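## 3. Setting up your sorting station

Okay, so you've unpacked the Premcombe seed kit and you're itching to get going. Before you open a single packet, set up a spot to sort in. I skipped this the first year and spent an evening picking lettuce seed out of the carpet with a damp fingertip (never again!).

1. Clear a table that's big enough to spread out on. Two smaller ones pushed together work fine, just tape over the gap so small seed can't drop through it.
2. Wipe the top down and let it dry all the way. Damp is the thing that ruins saved seed faster than anything else.
3. Put one bin out for each crop you plan to clean today. I stick to two or three crops at a time, and my patience runs out before the daylight does.
4. Lay a clean sheet of plain paper in the bottom of your tray. You'll tip the seed onto it, pick out the junk, then lift the paper and pour it like a funnel.
5. Set the tray where both hands can reach it without stretching across a bin.

**Note:** Go for white paper if you're doing dark seed like onion or leek. For pale stuff like squash I switch to a brown grocery bag cut flat, and my eyes thank me.
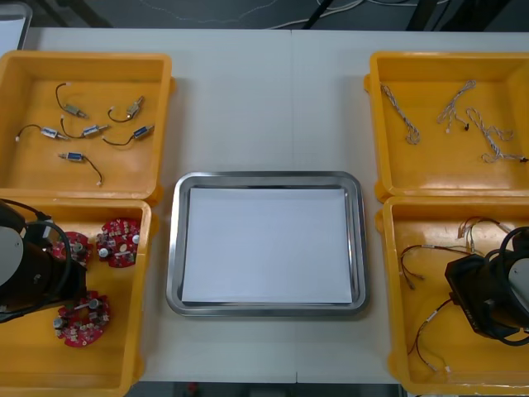

*Yellow bins on both sides, paper-lined tray in the middle.*

Now for the labels. The Graltilitz tags that come in the kit have a shiny side and a dull side, and you want to write on the dull one, in pencil. Ink looks lovely until September, and then it's a gray smudge and you're guessing between two kinds of kale.

6. Write the variety, the bed it came from and the month you picked it. My own tags say things like "Pană pepper, bed 7," and that's plenty.
7. Drop the tag in the bin before any seed goes in.
8. Clean one crop from start to finish, then swap the paper before you start the next.

**Caution:** Wear gloves for hot peppers, and keep your hands away from your face. Dried pepper dust gets in the air too, so crack a window, but turn off any fan first or you'll be chasing chaff all over the house.

Once a batch looks clean, count out 50 seeds if you can spare them and set them aside for the sprouting test in section 4. The rest can go into Grelovley envelopes, filled around halfway so the flap folds down flat. Keep them open overnight in a dry room and seal them in the morning.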